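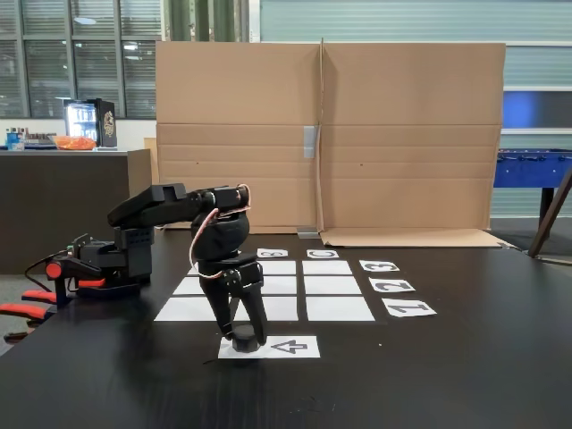
14th June, Saturday, Cirurstead workshop

Came in for an hour and stayed till tea, as usual. The whole day went on the cards for the sorting board, and if you were hoping for news on the Retska order, sorry, I didn't touch it.

Where we got to in April: Orvokki and I had settled on black for the top and white for anything you're meant to read or put things on. I still love it. The paper jumps out at you from right across the room, even with the blinds half down. The trouble with black is that every crumb of paper shows up as a white speck, and I've been trimming cards all week, so you can imagine. I wiped it down twice and it still looks like somebody sneezed icing sugar on it. Microfibre cloth on the shopping list please (not the blue ones, they shed).

The layout now is the grid of white rectangles in the middle with thin black gaps between them, letters along one end, numbers 1, 2 and 3 stacked down the side, and the arrow card out on its own with plenty of room. I tried the arrow in solid black first and went off it. The hollow outline is much nicer, and it eats a lot less toner too, which matters when the Mustonen printer is in one of its moods.

Paper: I'm on the 120 leftover stock from the Grundembridge job. Scratch that, I checked the packet and it doesn't give a weight at all. It was 465 sheets when I opened it and I've hardly made a dent. It cuts beautifully but it wants to curl at the corners if it sits near the heater, so the spares are living under the big dictionary. Sointu reckons we should laminate. I'm against! Laminated cards throw glare back at you on a dark top and the little cylinders skate about on them. Plain paper has a bit of grip. We can always print another one.

Things I fiddled with:

Gaps in the grid. Wider looked tidy on screen and awful on the table. Went back to thin.

Letters. B and C are small labels and I think they're too small beside the number cards, which are lovely and bold. Might bump them up next print.

Which way up. The letters and numbers are set to be read from the far side. Sointu sat over there and was perfectly happy, I stood at the front and kept tilting my head like a budgie. Leave it for now and ask Orvokki.

Sticking down. Glue dots, 2 to a card, opposite corners. Don't use the spray stuff, it left a grey halo on the test piece that took me ages to rub off.

Next: new letter labels, and a fresh blade for the trimmer. Orvokki has the key to the paper cupboard.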